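Subject: Re: [koo-list] Line breaks in the Dodik proofs

On the matter of turned lines:

> The proofs of Dodik have come back with the long lines
> in the third section broken at the margin and the
> remainder set flush left. As printed, it reads as if
> there were twice as many lines as the poem has. Can this
> be put right without resetting the whole book?

It can. The measure was set at 105 mm and the longest line in that section runs to 135 mm in the same type, so a smaller size will not rescue it. Turned portions should be indented two ems from the left and kept on the same page as the line they belong to. The fault came in when the file was converted: the hanging indent was dropped and every turn was read as a fresh line.

I have checked the rest against the typescript. The stanza break at the foot of page 159 is real and needs marking, as a reader can't tell from the white space alone. The one in "Trodatetti" is an accident of page depth and should go.

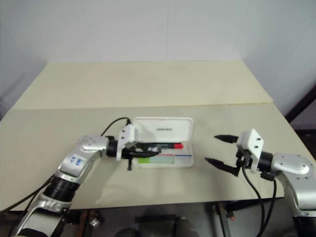 On spacing within the line, the gaps in the Nondadska sequence are meant to stand for a held breath. They were typed with the space bar, in varying numbers, and justified setting has stretched them further. I suggest a fixed space of three ems throughout and unjustified setting for the whole sequence. Where a gap falls at a turn, keep the gap and move the turn one word back.

None of this changes the page count, which stays at 200 with the notes. The contents page will need one correction, as the last two poems change places.

Please send objections to the list before the end of July. Corrections to wording should go in a separate message, with page and line number, counting turned lines as one.

Editor, Koo pamphlets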